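Search this site Enter keyword Go

Can a machine tidy your workbench yet? Tips from the home workshop

Reading time: 5 min

Many readers ask me the same thing since January: is it already possible to buy a machine that puts the tools away in the evening? My short answer is no. My longer answer is that some small parts of this work are now possible, and if you arrange your bench with these parts in mind, it becomes easier for you too, with or without a machine.

I follow this subject for a few years. I read the reports, I go to open days, and I have in my own garage a robot mower and a vacuum from Kenent, which I use between the band saw and the shelves. So I write as a user and not as an engineer.

What works today

Floors work. The vacuum in my garage takes sawdust well, if the hose and the extension cords are hanging up before it starts. It does not take screws well. Pick up screws with a magnet first.

Moving one known object from one known place to another also works, in a factory, where the part arrives every time in the same position. A small firm near us, Grameck, has a machine that loads blanks into a press, and it runs the full shift with one person looking after two of them. But these blanks are all the same, and a bench is the opposite of this. On a bench you have a roll of tape, a cord which is never twice in the same shape, a box with thin walls, a case with a lid. Each of them must be taken in another way.

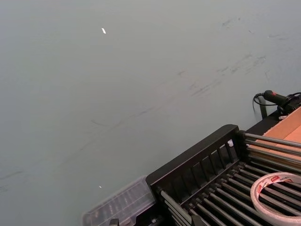
Cords are the worst, and I hear this from everybody who tries it. A cord bends when you touch it, it catches on the next object, and the tool at the other end comes along with it. A person solves this without thinking – we hold the tool with one hand and wind with the other. For a machine these are two jobs that must be done at the same time.

Tip 1: Wind the cord before you put the tool down. Use a strip of hook-and-loop tape that stays on the cord always. A wound cord is almost a solid object, and it can be lifted by anybody.

Tip 2: Give tape rolls a flat place or a peg. A roll that lies flat is hard to pick up for fingers with gloves and also for a gripper, but it can be taken by the rim when one side is free. Do not push it into a corner.

Tip 3: Use a rack with slots for flat things. A dish rack from the kitchen is very good for this. I keep in mine sanding sheets, small saw blades in their sleeves and a thin square. Put it with its long side to you, so you can see into all slots.

Tip 4: Small parts belong in a clear case with compartments, and the lid should be closed before you move anything else. I once had 500 screws in one heap, in 38 different sizes, and I needed a whole evening to sort them. No machine that I know would have done it for me at a price I can pay.

Two arms or one?

For a long time the home machines which were shown had one arm. One arm can push and lift, but it cannot hold a box open. With two arms there is more hope, because one can keep the thing steady when the other one works. The price is also higher, and so is the space: the arms need free air on both sides of the bench, and my bench has a wall on one side and the drill press on the other.
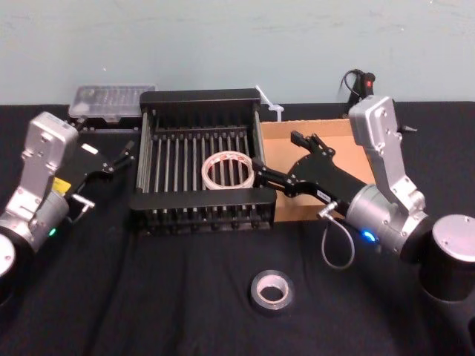 Two grippers at a black rack, with a roll of white tape lying inside it.

If you ever go to see such a machine at work, I suggest to watch three things. First, what happens when an object is not where it should be. Second, who puts the objects back for the next try – usually it is a person, and this is also a chore. Third, how long it takes. At an open day at Collwood I looked at the clock for one bench with few objects on it, and clearing it took 40 minutes. I do the same in 2. I don't say this to laugh at it. Some years before, it would not have been cleared at all.

Tip 5: Make less choice. Decide for each object one place only, and mark the place with a pen outline. This is the old shadow board, and people who teach machines tell me it helps them too.

Tip 6: Low open boxes are better than deep ones. From a shallow cardboard tray you can take a thing out from above, and you see at once if it is empty. A deep box becomes a grave for things.

Tip 7: A dark cloth on the bench stops small parts from rolling. Pull it tight, or the folds will hide the smallest ones. I lost a drill bit in this manner for a month.

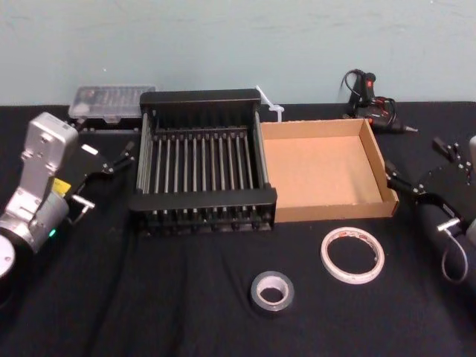 Amaral wrote to me about the first version of this page: I think you are too patient with these machines. In our shop we tried one for the sorting of hand tools, and after it we still had to walk behind it and correct. The only thing that improved was our own order, because we had to prepare everything for it. So buy the trays and keep the money for the rest.

I agree with the half of this. The trays are worth the money, and you can start with them tonight. But for a person with bad hands or a bad back, even a slow helper can be of use, if it is safe to leave it working in the next room. For the moment I would not leave one alone with a hot tool or a blade, and I would unplug everything on the bench before it begins.

Next month I will write about dust bags and which ones can be washed.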